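Section 2: Setting Up Your Space and Sorting the Pieces

You've opened the box, you've admired the lid, and now there are 3,000 pieces of Diltham Harbor waiting in a bag. This is a great moment! Before you cut that bag open, read through this section once. An hour of setting up now will make the next few weeks a lot more fun.

What you need for this section

The Plirkix puzzle box, with the bag still sealed
The 13 sorting trays from the Zellholm accessory kit
The felt-backed board, both halves
The fold-out poster of the finished picture
A lamp you can move
A kitchen strainer with a wide mesh

If a tray or a board half is missing, look under the cardboard insert first. The board halves are packed flat against the bottom of the carton and they're easy to miss.

2.1 Choosing a room

Pick a room you like being in. A puzzle this size takes most people a good part of the fall, and the ones that get finished tend to be the ones you walk past on your way to the kitchen. A spare room works fine too, as long as you'll really go in there.

1. Measure the spot where the board will go. Opened up, with both halves joined, it should have a hand's width of clear space on every side.
2. Check the room in the evening as well as during the day. Diltham Harbor has a lot of dark blue water in it, and dark blue and black look the same under a weak bulb.
3. Stay away from heaters, vents and windows that get direct afternoon sun. Sunlight fades the print, and warm, dry air can curl the pieces.
4. Light-colored walls are a real help. They spread the light around the room so you get fewer shadows under your hands.

NOTE: A pale tabletop around the board makes dropped pieces much easier to spot. If your table is dark wood, lay down a plain sheet or tablecloth before you put the board on it.

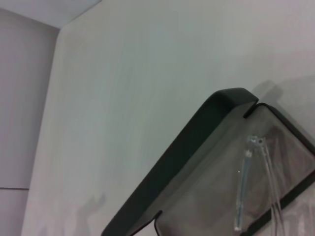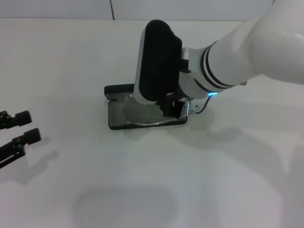

2.2 Putting the board together

1. Lay both halves on the table with the felt side up.
2. Line up the tabs on the left half with the slots on the right half. Keep the halves level while you do this.
3. Push gently until the tabs click. You should hear a click at each end.
4. Run your palm over the seam. If you can feel a ridge, pull the halves apart and try again – one of the tabs is probably sitting on top of its slot.
5. Slide the board to the middle of the table and give each corner a light push down. If it rocks, fold a piece of card and tuck it under the high side of the table leg, never under the board itself.

CAUTION: Don't lift the joined board by one edge once there are pieces on it. Always lift with two people, one on each short side, and keep it flat. The seam will bend if it's carried by one person, and a finished sky can come apart very fast.

2.3 Getting the dust out

Every cut puzzle has some dust in the bag. It's harmless, but it gets between the pieces and makes a tight fit feel wrong.

1. Take the sealed bag and the strainer outside, or work over a sink with the drain plugged.
2. Cut the bag along the top and keep it. You'll want it for storage later.
3. Pour in a couple of handfuls at a time and shake softly.
4. Tip the clean pieces into the box lid.
5. Look through the dust before you throw it away.

Step 5 sounds fussy, but small knobs do break off now and then, and if you find one you can glue it back in a minute. Tape it to its piece for now so the two don't part ways.

2.4 The first sort

Now for the best part (we know some people disagree!). Put on some music and take your time.

1. Number the trays with the stickers from the kit.
2. Put every piece with a straight side into tray 1. Corners go there as well.
3. Sort the rest by color and pattern, using the list below.
4. Turn each piece face up as you go. It feels slow at first, but you'll be doing it sooner or later anyway.
5. When a tray is full in one layer, stop and move on to another. Stacked layers hide pieces.

Tray 2: Red and rust, mostly the roofs on the hill
Tray 3: Masts, ropes and anything with thin crossing lines
Trays 4 and 5: Light sky
Tray 6: Clouds with a pink edge
Trays 7 to 9: Water
Tray 10: Windows and doors
Tray 11: Faces, hats, coats, the dog on the pier
Tray 12: Lettering, including the Zaidi bakery sign
Tray 13: Anything you can't place

Tray 13 will fill up quickly. Let it! Once the roofs and the bakery are in place, half of those mystery pieces will suddenly make sense.

NOTE: Don't split the water by shade on the first pass. The color shifts slowly from left to right, and you'll change your mind about the middle shades all night. Wait until the border is done, then hold pieces up against it.

TIP: If several people are sorting, give each person their own colors instead of their own pile. One person pulls roofs, another pulls ropes, and so on. It goes faster and the trays come out cleaner.

2.5 Hanging the poster

1. Unfold the poster and roll it against the creases for a few minutes so it lies flatter.
2. Hang it where you can see it from your chair without turning your whole body. Eye level when seated is best.
3. Use removable putty or painter's tape. Test a small patch first if the wall was painted recently.

The poster is larger than the picture on the lid, and it shows the full image right out to the border. The lid leaves off a thin strip along the left side, so trust the poster if the two don't agree.

2.6 If something is missing

Wait until the end before you decide a piece is lost. Check sleeves, chair cushions, the vacuum bag and the underside of the trays, where pieces like to cling. If it's still gone, fill in the replacement card marked 399 at the back of this guide. Copy the batch code from the short side of the box and circle the spot on the small grid. Send the card with one of the neighboring pieces traced in pencil – please keep the piece itself.

Once all the trays are filled and the board is steady, go on to Section 3, Building the Border.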